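Kit watch: the Flilham rental bundle, and what the monthly price leaves out

Three readers forwarded us the same offer in February, so it is clearly making the rounds. Dason, the Sesenville outfit that used to sell conveyor guards and label printers, now rents out a bundle called Flilham. You get two hand-held grippers with wide-angle cameras on them, a box of printed markers, a shoulder strap, a battery pack, and an account on the upload site. You carry the grippers around, do chores with them, send in the recordings, and get back files your robot arm can supposedly learn from. The price is $737 a month with a deposit on top, and the deposit is not on the web page. We had to ask for it twice.

The headline on the brochure is "Teach your robot anywhere." That is a big word, anywhere. I have been on the receiving end of these promises long enough to want to know what happens in a kitchen with one window, or on a roof at noon, or in a hallway with white walls and nothing on them.

Babar Rana runs a small shop that does folding and bagging cells for laundries, and he took the bundle for one billing period. His view is mixed, which in a rental customer usually means he is not renewing. The grippers themselves he liked. They are light, the fingers close where you expect them to, and his newest hire was recording usable shirt pickups before lunch. The trouble was everything attached to them. Dason sells this as a portable kit, and in the sense that it fits in a duffel bag, it is. Once it is out of the bag there are leads between the camera, the battery and the recorder, and they find each other. Rana says his crew spent more of the first morning untangling than recording, and one take had to be thrown away when a lead went between the fingers along with the sleeve.

Dason's answer, when I put this to the support desk, was that customers should "dress the cables before each session." Fine, but the sleeve for doing that is an accessory and is billed separately. So is the second battery. So is the longer strap, which you will want if you are tall.

Then there is the light. The cameras set their own exposure, and the manual gives one sentence to this: avoid strong backlight. Anyone who has worked beside a window or out on a balcony knows how much of the day that rules out. A lens this wide takes in the work and whatever is behind the work, and if what is behind it is open sky, part of every recording is going to be white. Maybe the training software copes with that. Dason says it does. I asked for a before-and-after on the same task and was sent a link to the brochure.
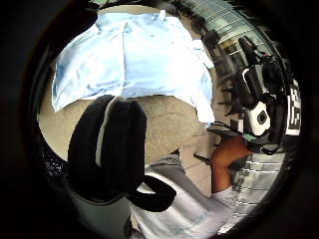

Leads in both of these, and a bright sky behind the table in the second.

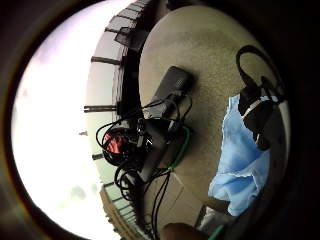
Now the part of the contract that bothers me most. The monthly fee covers the processing of 400 recordings. It does not say 400 good ones. If the tracking drops out partway through a take, the upload site flags it and hands it back to you marked "low confidence," and it still comes off your allowance. Rana lost a good slice of his that way before he worked out that you can preview a take on the recorder and delete it there. That step is in the appendix. It should be on page one, in large type, and I suspect it would be if the rejected takes were on Dason's dime.

Kirsty Bright, who writes in from time to time about her own bench work, thinks I am being too hard on them. Her argument is that nearly all hand-held capture is like this at the moment, and that a person who builds the same thing from parts will fight the same knots and the same glare, with no support desk to complain to. She also points out that the markers are well printed and do not curl, something I can confirm after using some that did. Fair enough. But she built hers from parts and she is not sending anyone $737 every month.

The obvious comparison is Lūse, who sell rather than rent. Their version costs more up front, comes with one gripper, and expects you to run the processing on your own machine. We have not had it on the bench for long enough to say much. The software setup is ugly, and I gave up on it once and went home. On the other hand you can throw away as many bad takes as you like and the only thing you are out is the time.

A few things to get in writing from Dason before signing:

Whether flagged recordings count against the allowance, and whether there is any appeal.
What the deposit is, and what counts as wear on the gripper fingers. Rana was charged for scuffs.
Who holds the recordings after you cancel. The current terms say they may be "retained for service improvement," with no end date given.
Whether the cable sleeve can be thrown in. Two readers have told us that it was, after some grumbling.

I would also insist on a trial in your own building, with your own lighting and the actual items you handle. The demo at the Sesenville showroom uses foam blocks on a dark mat. My own test of any of this gear is a wrinkled cotton shirt on a table that is too small for it, and I would bring one along.

We have asked Dason to loan us a Flilham set for the spring issue. They want to see the article first. We have told them no, and the request is still sitting with their sales office.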